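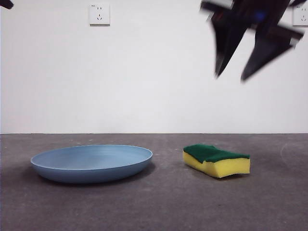
How often should I change a washing-up sponge?
Every week or two if it gets daily use, and sooner if it smells.

Posted by flikach_85, June 2, 2021

--

tinpotter
Two weeks is pushing it in my house. The yellow side goes sour by day five. I buy a big pack and bin them on a Monday.

melevov
Seems wasteful. I rinse mine, wring it out and stand it on its edge by the tap. I've had one going since February and it's fine.

tinpotter
February? For plates?

melevov
Plates and mugs, yes. Pans get the brush.

Dunleavy46
The green side is what decides it for me. Once it has gone flat it won't shift anything, so the sponge gets demoted to the bath. Go easy with it on plastic plates too - ours went dull after a year of scrubbing. Use the foam side and leave them to soak first.

flikach_85
Plastic is mostly what we've got, with small kids. Does the dullness matter or is it just looks?

Dunleavy46
Mostly looks, but ours held on to tomato sauce more once they were scratched.

coltovance
I gave up on sponges and use cotton cloths. They go in the wash at 60 with the tea towels.

melevov
Cloths don't get dried egg off.

coltovance
They do if you soak it. Cold water for egg, not hot.

flikach_85
Thanks all. I'll try a fresh one every week and keep the green side off the kids' plates.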